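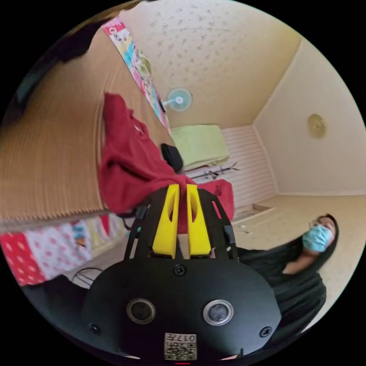
Saturday, red cloth, halfway through the bedroom pile

To: Fluvombridge Home & Tidy list
Subject: Re: [tidy] Folding in a small room, where do you even start?

Hi all,

I have been waiting for somebody to bring up small rooms! Answers in between, and sorry in advance for the length.

> We moved into the flat over the old Rurner shop in August and the
> bedroom is tiny. Clean clothes go from the line to the bed and then
> just live there.

Mine did the same for years. What changed it for me was giving the shirts one place to land. If you look at my picture you'll see a tan pleated surface with the red cloth spilling onto it, and those fine folds are so pleasing to look at that I want to keep the thing clear, so I do. I start with whatever is brightest (red, this time) and work down to the dull stuff. Socks last, always.

> Do you fold everything or hang some of it? I have 28 hangers and
> apparently that is too many.

Fold, fold, fold! I kept 2 hangers for coats and gave the rest to the Economou place on the corner, they were happy to have them. T-shirts go in thirds lengthwise and then get rolled from the hem. My drawer is 32 inches wide and I get two full rows in it, with room at the end for pajamas.

> Also what do you do with blankets? Ours are on the floor.

Get them up on a ledge if you have one. The light green blanket or towel in my picture sits folded in front of the striped wall panel, and I love it there, it's like having a bit of lawn indoors. Towels can go the same way. Fold them so the rounded edge faces out and the whole stack looks better right away.

> My partner says a room this size should be plain white with nothing
> on the walls.

Oh, please don't! I would miss my color terribly. There's a cartoon poster up high in pink, yellow and cyan, the fan near it has pale blue blades, and then there's the patterned band with the dots and the little cartoon motifs. None of it matches and I grin every time I walk in with the laundry. Up high is free space anyway.

> Last thing, is the Domex bag any good for winter stuff?

I've had one for two winters and the zipper still runs fine. Sweaters in flat, heavy ones at the bottom, and don't stuff it. I put a bar of soap in mine.

If anyone has a good fold for fitted sheets, please post it. I've tried three and every one ends up as a ball.

Happy folding,
the one with the green blanket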